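4. Getting the old desktop ready for the Clino scheduler

Use a spare desktop if the shop has one. Needs 40 GB free and a wired connection. Laptops OK but they go to sleep and then the bookings dont sync.

4.1 Before you start
1. Export bookings from the old system. File, Export, All.
2. Write down the shop code (four digits, on your welcome letter. Brundon store is 1232).
3. Shut down, power off at the wall, unplug everything.

CAUTION: Wait a few minutes after unplugging before the side panel comes off. Don't open the power supply. Ever.

4.2 Check inside
4. Lay the tower on its side on a bench. Panel off.
5. Blow out dust, short bursts. Hold fans still with a finger.
6. Push down on the memory until the clips are in. Check no power leads are pinched.

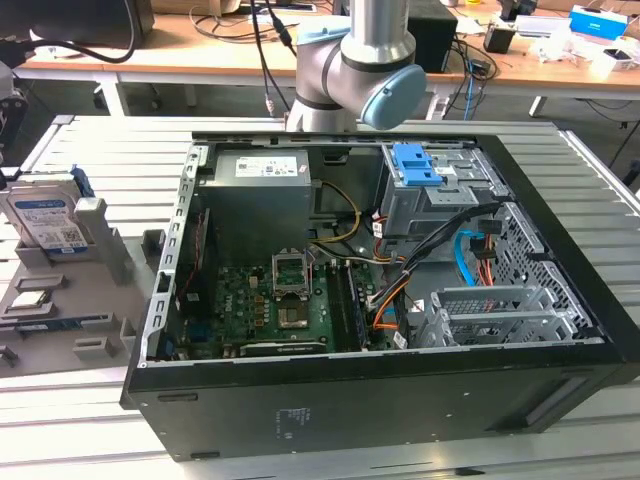
Fig. 7 Tower on its side, panel off. Power supply upper left, memory to the right of the CPU socket.

7. Panel back on, stand it up, plug in network cable first, then power.

NOTE: Beeps at start-up usually mean memory. Go back to step 6.

4.3 Install
8. Run the Clino installer. Pick "Front counter", not "Back office".
9. Enter shop code. Colour theme is up to you.
10. Set sync to every 900 seconds. Shorter than that and the Jitotgate server will drop you.
11. Import the bookings file. Rows with no phone number get skiped, fix those by hand.
12. Print a test docket. If the edges are missing, set margin to 38.

NOTE: Evangelista dockets only print in landscape. Known problem, fix due in May.

Stuck? Hanna Zalewska, ext. 38, not Thursday mornings. Have your shop code handy.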